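What Ends Up on the Floor: A Small Study of Litter in Shared Bedrooms

Final project report, Household and Everyday Environments
30 March 2021

1. How the project began

I first thought of this project in August, when I was moving out of one shared apartment and into another, and I found myself on my knees with a trash bag for most of an afternoon. I had always considered myself a fairly tidy person, and my roommates would have said the same of themselves, and yet there we were with candy wrappers behind the bed and a sock full of pencil shavings (I still have no idea). When the course asked us to pick something ordinary and look at it closely for a term, I already knew what mine was going to be.

The question I settled on was a simple one. When people live and work in the same room, what kinds of trash end up on the floor instead of in the bin, and does it matter where the bin is? I had a second question about recycling, and I will get to it, though I have to say now that it got less of my time than it deserved.

2. The rooms

I worked in two buildings, Gokora House and the Irard Street apartments. They are quite different places. Gokora is older, with carpet in nearly every room and radiators that take up the wall where you would like to put a desk. Irard Street has hard floors and bigger windows, and the rooms are long and a bit narrow. The people in both were very kind about letting me in, and several of them made me tea, so I want to thank them here before I forget.

I asked everyone to leave the room alone for a day before my visit. Some did. A few told me cheerfully that they had cleaned up the worst of it, and I marked those visits with a star in my notebook and kept them separate.

3. Method

At each visit I drew a floor plan on graph paper, with the bed, the desk, the bin and the door, and then I wrote down every piece of litter and how far it was from the bin. I used a tape measure made for sewing, because it lies flat on carpet. Anything within 200 centimeters of the bin I called near, and everything else I called far. I know this is a crude line to draw, and my instructor said so too, but it was easy to use and I kept to it all the way through.

Over the whole term I recorded 209 pieces. I sorted them into paper and tissue, food packaging, drink containers, and a last group called "other," where I put everything that had once been part of something else: buttons, pen caps, a shoelace tip, half a coaster.

4. What I found

Paper and tissue made up the largest group in both buildings, and I had expected that. Tissues in particular seem to get dropped by the bed, at arm's length from the pillow, and they stay there. Food packaging was the second group, and it gathered wherever people sat to look at a screen — the desk, the end of the bed, a stool pulled up to the TV.

The thing that really surprised me was how much of it was near. Before I began, I imagined that litter collected in far corners where it was a bother to walk to the bin. In fact more than half of my pieces were near ones by my own measure, and some were so close that a person could have reached out and dropped them in without getting up.
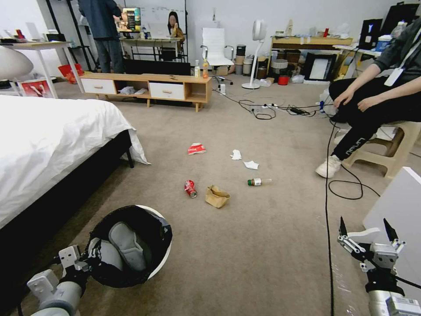 I think there are two reasons for it, although I can only offer them as guesses. One is that people toss things, and a small round bin is a hard target, so a good share of the near pieces are probably misses. The other is that once a crushed soda can or a balled-up paper bag is lying next to the bin, it starts to feel as if it has been dealt with. One person at Irard Street told me she thought of that patch of carpet as "pretty much the trash already," and I wrote it on the cover of my notebook.

Drink containers were the smallest group, but they were the ones people felt worst about. Almost everyone said they were saving them for recycling, and very few had anywhere in the room to put them. Bottles stood on cabinets and windowsills, and cans went on the floor. At Gokora the recycling is down in the basement, and I understand completely why a can might wait.

5. Trying a bigger bin

For the last part of the term I lent out two wider bins, a Dimex and a Wan, to rooms that had small ones. There was less on the floor in both rooms when I came back, but with only one return visit to each I would not want to lean on that. The Dimex was also a very bright yellow, and its borrower said it was impossible to ignore.

6. What I would do differently

I would visit each room more often and stay for a shorter time. I would also weigh the pieces, as a list treats a scrap of paper and a full pizza box as equals, and they are not equals when you are the one carrying them down the stairs. And I would ask about recycling from the first visit, with a proper set of questions.

My floor plans are in the folder with this report. The ones marked with a star are at the back.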